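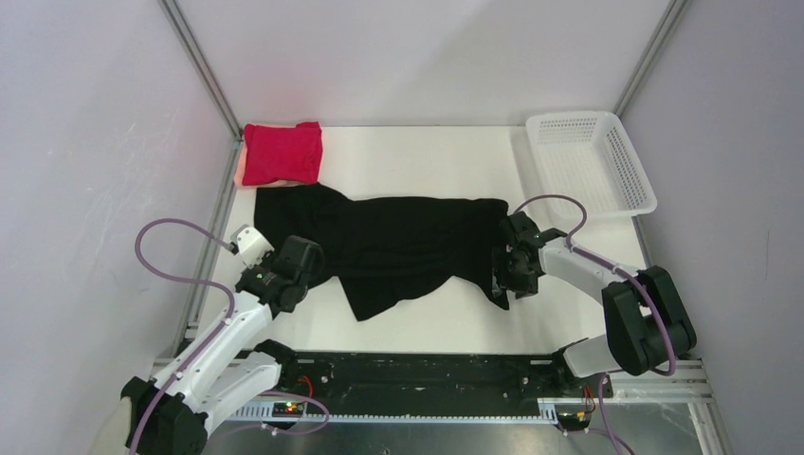
A black garment spread out on a white tabletop, with a folded red cloth and a white basket at the back.

How to Trace a Sailor's Service Through Ship's Muster Books

If you know the name of a ship your ancestor served in, the muster book is usually the best place to start. It was the ship's own list of the people on board, kept so that the right number were fed and paid. Officers left letters and commission papers. For an ordinary seaman who served in the age of sail, the muster may be the only record that gives his name, his rank and the dates he was aboard.

The steps below are written for the late eighteenth and early nineteenth centuries. Earlier books are laid out in much the same way but have fewer columns filled in.

What you need before you start

You need a ship and a rough span of years. A name alone is not enough, as musters are filed by ship and were not indexed by person when they were made. If you only have a name, look first at wills, pension papers, parish baptisms of his children and any medal rolls. Any of these may mention a ship.

Write down every spelling of the surname you have come across. Clerks wrote what they heard. In the book I use as my worked case, for a sloop called the Tamuno, the same man is entered under three spellings in 16 months.

Step 1. Find the right book

Search the archive catalog by ship name and limit the dates to your span. Several ships often carried the same name one after another, so check the rate or number of guns against what you already know. Note the full reference and the covering dates. One volume may hold a year or more of separate musters bound together, and the covering dates on the spine are sometimes wrong by a month or two.

Step 2. Learn the columns

Open the book at any page and read the headings before you look for your man. The usual ones, from left to right, are these:

Number. Each man's place on the ship's books. It normally stayed the same from one muster to the next.

Entry. The date he was first put on the books.

Appearance. The date he came on board. This can be days or weeks after entry.

Whence and whether pressed or not. Where he came from, often another ship.

Place and age. Birthplace and age at the time of entry. Many clerks left this blank, and the ages given are often a guess.

Name and quality. His name and rating, such as landsman, ordinary or able.

D, DD or R. Discharged, dead or run. "Run" means he was recorded as a deserter.

After these come columns of money taken out of his pay for clothing, tobacco and other items.

Step 3. Find him once

Start with the alphabetical list if the book has one. It gives the number next to each surname, and you can go straight to that number in the main list. Where there is no alphabet, read down the name column. A sloop will take you an hour or so. A large ship of the line can take most of a day.

Look in the extra lists too. Marines were mustered separately, and so were boys, widows' men and supernumeraries. Widows' men were not real people. They were entered so that their pay could go to a fund for the widows of seamen, and beginners sometimes spend time trying to trace them.

Step 4. Follow the number

Once you have his number, go through each later muster and copy his line. The Tamuno man was number 48, and he kept it until he was discharged. Changes in rating show up here. He went from landsman to ordinary in September of his second year, with no note of why.

If his number vanishes between two musters, check the previous one for a discharge you missed. A ship that was paid off and recommissioned started a new set of numbers, and a man who stayed on would get a new one.

Step 5. Follow the discharge

The last column matters most for getting to the next record. A discharge "to Fustuvis" in my book meant another ship, and her muster picked him up two days later as number 25 on the supernumerary list. A discharge to a hospital sends you to the hospital's own musters. If the entry reads DD, look for a will, or for a claim by his next of kin for unpaid wages.

Step 6. Check against a second source

Pay books were made up from the musters and cover the same men. They are worth checking where a muster is damaged or badly written. The captain's log and master's log won't often name a seaman, but they tell you where the ship was, which lets you put places beside your dates.

Keeping notes

I use one sheet for each ship, with the reference at the top and one line for each muster. Copy the spelling as it stands, even when you are sure it is wrong. Put your own reading in square brackets. My sheet for the Tamuno has 31 lines — more than I expected — and I've gone back to it many times.

A note on birthplaces

Small places were spelled by ear. "Drurnwood" and "Multodstead" both appear against our man's name in different books, and only the first matched his baptism. Try reading an odd place name aloud before you give up on it, then look at a parish map for the county where the family lived.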